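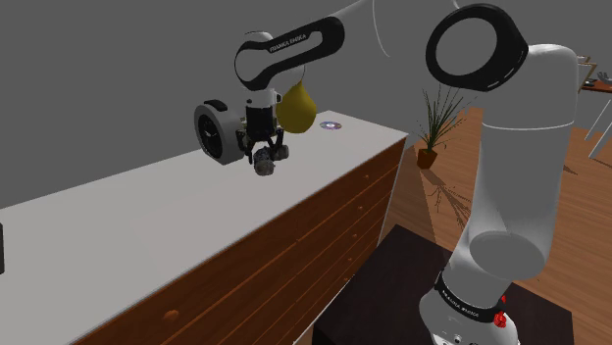
Prorell Label Audit 2

Prorell is a desktop and server package for finding unreliable labels in image classification sets. It reads an existing annotation file, compares it with the output of one or more trained models, and returns a ranked list of entries for human review. It does not change any label without a reviewer's confirmation.

Supported label types

Single class, multiple class, ordinal scale, and continuous values between two fixed limits. Mixed files are accepted when each column is declared in the project header. Bounding boxes are read but not scored in this version.

How scoring works

Each entry is held out once and predicted by a model trained on the remainder. The score is the disagreement between the stored label and the prediction, weighted by the past agreement rate of the annotator. If no annotator field is present, all weights are set to one. Classes with fewer than 15 entries are listed separately and left unranked.

Specifications

Part number: 3929
Input: CSV, JSON, Parquet
Image formats: PNG, JPEG, TIFF
Default review batch: 500 entries
Operating systems: Linux, Windows
Graphics card: optional for scoring, required for retraining
Network connection: needed for license activation only

Licensing

A single-seat license is $1,996 and covers one named reviewer on two machines. The Paracha server add-on allows shared review queues and is quoted separately. University departments may apply for the teaching license, which is limited to the default batch size.

Release notes, 21 March 2024

Ordinal labels are no longer sorted as text on import. Review queues keep their order after a restart. The Gultham export format is deprecated and will be removed in September. Projects saved in version 1 open read-only until converted.

Documentation and support

The reference manual is by Razia Mirani and Hanne Grímsdóttir and ships with the installer. Technical questions go to Zeeshan Farooqui at the Povgate support desk. Include the project header and the log file with every request.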